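Lindell Youth Job Start: Frequently Asked Questions
Last updated December 2021

Who can apply?
Anyone aged 16 to 23 who lives in Lindell or Hadby and is out of work. You do not need a high school diploma.

Do I have to be registered as unemployed?
No. If you are getting unemployment benefits, tell your local office before you start, as paid placements count as income.

How long is a placement?
12 weeks. Most are four days a week, with the fifth day for classes or job search.

Am I paid?
Yes, by the hour, every two weeks. Bus passes are handed out at the Hadby office on Clamier Street.

I left school early. Can I finish while I'm on the program?
Yes. Evening GED classes are held in Room 7. Ask Irfan Ismail for the schedule.

What kinds of work are there?
Warehouse, kitchen, front desk, elder care and grounds work. The list changes in January.
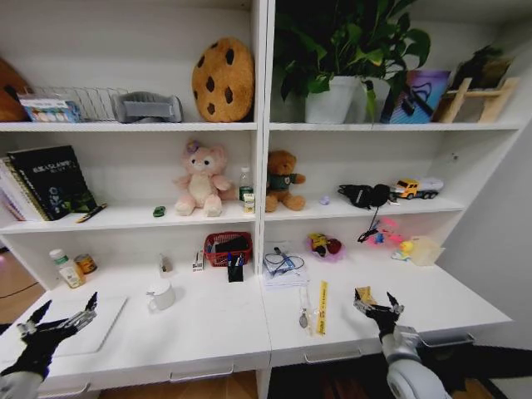

Shelves and desk, with a potted plant on the right.

What if the placement isn't right for me?
Call Zulkifli Mangundap at extension 512. You can switch once without losing your spot.

Will I be hired at the end?
Some employers do hire. It is not guaranteed, and you can use our job search desk for six months after you finish.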